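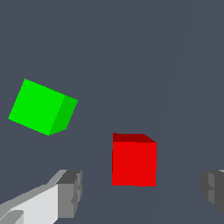 Clipboard history keeps losing things

tobyfen
I copy a lot of short bits of text between a spreadsheet and my email. Windows key + V used to give me the whole list, but since July the older items have gone by the afternoon. Any ideas?

Rana_49
It only holds 25 items. After that the oldest drops off unless you pin it. Click the pin next to anything you want to keep.

tobyfen
I don't copy that many. Maybe 15 on a busy day.
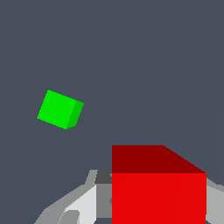
They also vanish if I shut the laptop down at lunch, which I do most days.

Hye-jin Do
There's your answer. A restart clears everything that isn't pinned. Put it to sleep at lunch instead.

flalleck
Or get a proper clipboard manager. I've used Fellovex for over two years and it keeps the lot.

Rana_49
I wouldn't. Those save everything you copy, passwords included. Pinning does the job.

flalleck
You can tell it to skip your password program — it's under Settings, Privacy. Two clicks.

Rana_49
Most people never open that page. Still a no from me.

tobyfen
Pinned the ones I use most and restarted. They're still there. Will leave Fellovex for now.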